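How to Tell Whether a Robot Can Do the Chore

By Murdo Lamont
Monday, June 25, 2018

Every few weeks a reader sends me a clip of a robot folding a shirt or stacking a shelf and asks if it is time to get one. So far my reply has been the same: time it yourself, on your own mess, and then ask me again. What follows is the way I do that timing. It works for a kitchen, a laundry room or a small packing bench. You need a kitchen timer, a notebook, and a salesperson who will let you choose the objects.

I have left out floor cleaners. They do one job on one flat surface and you can judge them by looking at the floor.

Step 1. Write the chore down in full

Take a chore you did this morning and write out every movement. "Empty the dishwasher" is not a chore for this purpose. Open the door, pull the lower rack, pick up a plate, see if there is water in the rim, tip it, carry it, open the cupboard, put it on the stack without chipping the one below. My own list for the dishwasher ran to 80 lines before I reached the cutlery basket. Yours may be shorter if you own fewer odd-shaped things.

Do not tidy the list. The silly lines are the ones that matter later: moving the cat's bowl out of the way, shaking the lid, going back for the spoon that fell through.

Step 2. Mark the lines that need two hands

Go down the page with a pencil. Put a 2 beside anything you do with both hands, including the ones where the second hand only steadies something. You will mark more than you expect. Opening a jar is obvious. Peeling a label, putting a bin liner in, getting a duvet into its cover and passing a knife from one hand to the other so that the handle faces the right way are easier to miss.

A one-armed machine has to find another way round each of these, usually a clamp or a bracket fixed to the table. Ask who fits the clamp. If the answer is you, write that down as a new line on your list, because it is now part of the chore.

Step 3. Choose the objects yourself

Demonstrations are nearly always given with the objects the machine was set up on. I don't think this is dishonest. It is how you would show off anything you had worked on for months. But it tells you very little about your own cupboard.

Bring a carrier bag with your own things in it. Mine holds a tea towel, a cheap plastic tub whose lid never quite fits, a glass, a bunch of keys and a half-used roll of cling film. The cling film has beaten every machine I have put it in front of. Lena Kalinowski, who runs the packing benches at Makowska, takes a padded envelope with the flap already stuck to itself, and I have since stolen the idea.

Step 4. Agree what counts as finished

Do this before anything moves. A towel folded in half is folded, in a way. Would you put it on the shelf like that? If you would redo it, it isn't finished, and the attempt goes down as a failure. Be mean about this. You would be mean with a teenager.

Agree also on what counts as help. My rule is that if a person touches the object, the arm, the table or the keyboard between the start and the finish, that attempt had help. It may still be useful work, but it goes in a separate column.

Step 5. Run it 14 times

Once is a demonstration. Fourteen is a fortnight of doing the job daily, which is why I settled on it. Put the objects back a bit differently each time: turned over, pushed further back, one leaning on another. Don't be cruel and don't be careful. Just put them down the way you would if the phone was ringing.

Time every attempt from the moment the object is on the table, and keep the clock going through the pauses. I have sat through long still spells while an arm did nothing visible, and been told afterwards that these did not count. They count in my kitchen.

Step 6. Look hard at the passing of things between hands

If the machine has two arms, this is where I would spend most of the session. People hand objects to themselves all day without noticing. For a pair of grippers, the second has to arrive at the right spot, close, and hold firmly before the first lets go. Too early and the thing drops. Too late and the two arms are pulling against each other.

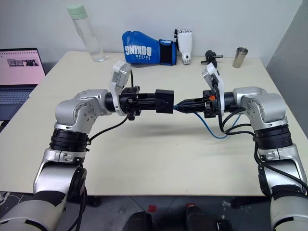 Can a two-armed robot do the household chores yet? Not as a set, and not without somebody standing by; some can manage a single chore with familiar objects laid out in a familiar way, and that is as far as I would go today.

Start the handover test with something rigid and easy to grip, such as a small box. If that goes well, move on to a spoon, then to the tea towel. Soft things are a different sport. A box stays the shape it was when you picked it up, and a towel doesn't.

Step 7. Add up the minding

Count the time a person spent setting up, restarting, picking things off the floor and watching. Set it against the time you would have taken to do the job. At Branden, where Igor Duda let me try this on a bench for sorting returned parcels, the sums came out badly in March and I was told to come back. I will. The arms were steady and the staff were patient, but one of them could have sorted the lot in the time it took to get going.

Then the money. The quote I was shown by Alluven was £3,000 for a year's service visits, on top of the machine. Ask for that figure early. It tends to be on the last page.

What I would do now

For a shop floor with one dull job and the same box all day, I would run the test and keep an open mind. For a house, I would buy a better drying rack.

Notes from readers

Leokadia Kaczorowski writes that her list for making a bed had more two-handed lines than one-handed, and that she gave up marking them at the pillowcases.

Kazimiera Żak asks if failed attempts should be timed as well. Yes, all of them, up to the point where you step in. Write down what went wrong in a few words beside the time. "Dropped" and "missed" will cover most of it.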